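The small museum of Nesen has waited nine years for an answer about its most loved picture, a river landscape signed only with the letter L. In May the court will finally hear Mayu Shimada, the restorer who cleaned it and who was the first to doubt the signature.

Her report has 19 pages. It says that the letter was put on top of the old varnish, so it must be later than the painting itself. The gallery Cosus, which sold the work to the town, does not agree. Its lawyers say that a signature may be renewed by an honest owner, and that the town had seven weeks to ask for a second opinion before it paid.

The town wants its money back – or at least a part of it. Meanwhile the landscape stays in a locked store, and visitors find a printed copy on the wall of the upper room.

Comments

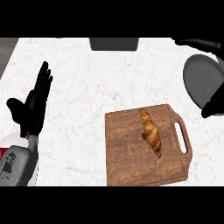 Misaki Nomura writes that seven weeks is very short for such a purchase, and she would like to know who advised the town at that time.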